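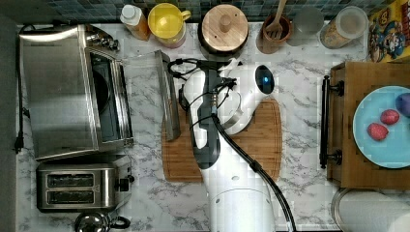 Vistitholm Cutting Board with Juice Groove
Bamboo, rectangular, for everyday kitchen use
Item 773
Sold by Wokis, Kultthorpe

In stock, ships from our Kultthorpe warehouse

We have been selling the Vistitholm for long enough now that a good many of you are on your second one (or buying one for a kid who has just moved into a first apartment, which seems to happen every August), and it is still the board most of us at the shop have at home. It's a plain, good-natured sort of thing. Rectangular, rounded at the corners, a warm honey brown, with the bamboo strips showing along the top and a shallow groove running all the way around. You put it on the counter and you cut things on it, and at the end of the evening you wipe it down and stand it up to dry.

The groove is what people write to us about the most, so let's talk about the groove. It catches the juice from a ripe tomato, or a peach, or an orange you are slicing for breakfast, and it gives you a moment to reach for a towel before anything gets as far as the countertop. It is shallow on purpose. We carried a board from another maker for a while with a very deep channel, and it held more liquid, sure, but it was a pain to clean, and bits of parsley lived in there until you went after them with a toothpick. A quick swipe with a sponge does it on this one. If you are carving a big holiday bird with a lot of juice in it, we would steer you toward a proper carving board with a well, or tell you to set this one inside a rimmed baking sheet and carry on, and that's what we do ourselves.

Bamboo is a grass, as someone always points out at the counter, and it makes a firm board. You'll hear a slightly sharper knock from your knife than you would on maple. Some cooks like that and some don't! It does ask a little more of your blade over the long run, so if you own very hard, very thin Japanese knives and baby them, have a look at our softer wood boards before you decide. For the ordinary chef's knife that gets sharpened when somebody remembers, you'll be just fine.

What it's good for

Bread, bagels and anything headed for the toaster. Onions, carrots, celery, the whole soup lineup. Fruit of every kind. Rolling out a small piece of dough, though you will want to stay inside the groove. Cheese and crackers when company drops in, since it looks nice enough to go straight to the table. Plenty of people keep a separate board for raw meat, and we think that's a sensible habit with any board you buy.

Color and grain

Every board comes out a little different. The strips vary in shade, and one end may run darker than the other. The color softens with washing and comes back when you oil it, so please don't judge yours by how it looks in the middle of a long, dry winter. We don't hand-pick for shade on web orders, but if you come by the Kultthorpe store you are very welcome to stand there and go through the stack until you find one you like. People do, and some of them take their time over it, and we enjoy the company.

Before you use it the first time

Wash the board in warm water with a drop of dish soap, dry it with a towel, and leave it standing on its edge overnight. The next day, rub in a coat of food-safe mineral oil, or our Moura board cream if you prefer something thicker that doesn't run down your wrists. Go over both faces, all four edges and into the groove – a fingertip wrapped in an old T-shirt works well there. Let it soak in for a few hours and wipe off whatever is left on the surface.

Looking after it

Wash by hand, both sides, even when you only used one. If you wet one face again and again and leave the other dry, the board can start to cup.

No dishwasher, please. The heat and the long soak are hard on the glue between the strips. Same goes for leaving it in a sink full of water while you watch a movie.

Dry it standing up, with air on both faces.

Oil once a month or so when it's in daily use, and again whenever the surface starts to look pale and thirsty.

For garlic and onion smells, scatter coarse salt over the top, rub with half a lemon, rinse, dry.

If the surface gets fuzzy or scratched, a light sanding with 300 grit paper, always along the strips, will bring it back. Wipe off the dust with a damp cloth, wait until the board is fully dry, then oil it twice.

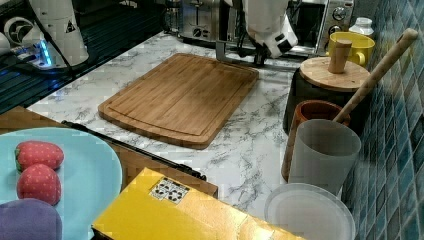 Will the board slide around on a smooth stone countertop?

It can, as any flat board can on a slick surface, particularly when there's flour or a little water underneath. Lay a damp dish towel or a thin rubber shelf liner on the counter first and press the board down onto it.

Can I put a hot pan on it?

We'd rather you didn't. A warm plate is okay, but a skillet straight from the burner can leave a scorch mark, and it may open up a seam. Use a trivet, or fold up a towel.

Can I cut on both sides?

Please do. The side without the groove gives you the full surface, and turning the board over now and then helps it wear evenly.

What customers say

We have 1,218 reviews of this board on the site, going back to when we first listed it, and we read all of them as they come in. Most are kind. The most common complaint by a wide margin is that the board arrived looking dry, and it does ship with only a light coat of oil, so please don't skip that first oiling. The second most common is that it was heavier than expected. It has some heft to it, and if lifting is hard on your hands, write to us and we will suggest something lighter.

Shipping and returns

Orders placed before noon usually leave the same day. Boards travel wrapped in paper inside a snug carton with corner guards. If yours turns up with a crack or a chipped corner, keep the box, take a quick snapshot and send it to us, and we'll get a replacement on its way.

You have 30 days to send back an unused board for a full refund. Once it's been oiled or cut on we can't put it back on the shelf, but if something seems wrong with it, get in touch anyway and we will work something out.

Goes well with

Moura board cream, small tin
Vistitholm bench scraper
Wokis cotton dish towels, set of two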